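Section 6. Suturing practice on the Pomgate tissue pad

6.1 Preparing the thread

1. Cut a length of black suture to 14 cm for interrupted stitches. For a running closure, use a full strand from the Drokov pack.
2. Moisten the surface of the pad. Repeat whenever the surface loses its shine.
3. Set the light so that the center of the field is brightest.

NOTE: Dark borders at the corners of the view are normal at the Lundel close-up setting.

6.2 Placing and tying

4. Enter the tissue at a right angle and follow the curve of the needle.
5. Pull the thread through until a short tail remains on the far side.
6. Lay the long end in an open loop on the tissue. Keep the loop flat and clear of the wound edges.
7. Reach through the loop, grasp the tail and draw both ends apart evenly.
8. Repeat in the opposite direction to square the knot.

CAUTION: Do not grip the thread with the serrated part of the jaws at full force. Crushed thread may break under load. Discard any strand that shows flattening.

CAUTION: Keep slack thread away from the instrument wrists.

6.3 Pad life

Replace the pad after 200 needle passes. Order by part number 106 (Joubert mount) or 129 (flat tray).

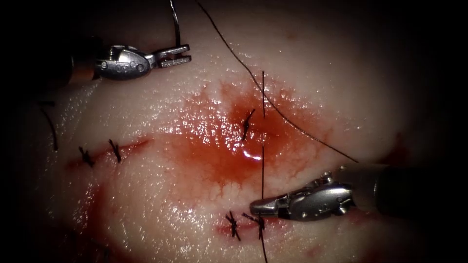
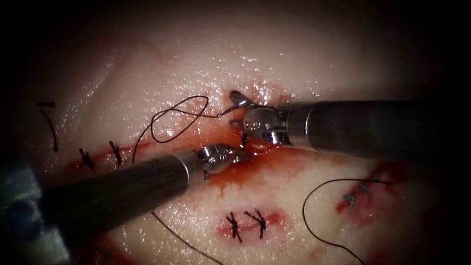
Fig. 6-1 and 6-2. Two instruments and black suture thread at the tissue surface.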